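Stop tearing up good floors

Kátia Brito
8/23/24

Our council wants vinyl in the Geserside reading room. Cheaper to mop, they say. Nearly 700 square feet of wood gone by March – for what?
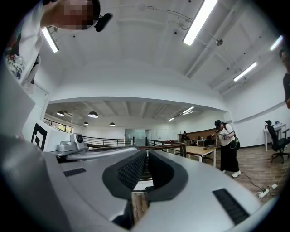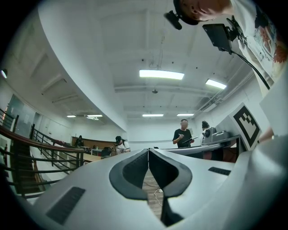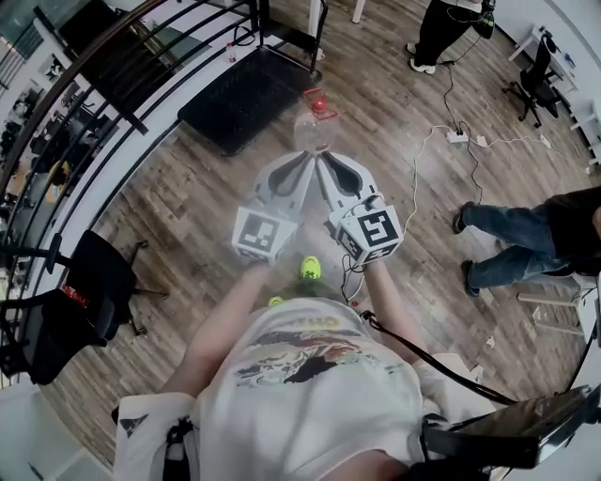 Wooden floor in all three.

Wood gets scratched. So sand it. Vinyl gets scratched, you throw it out and buy more. Akell got 2 quotes and teh council read one. Ask for the other, before the vote.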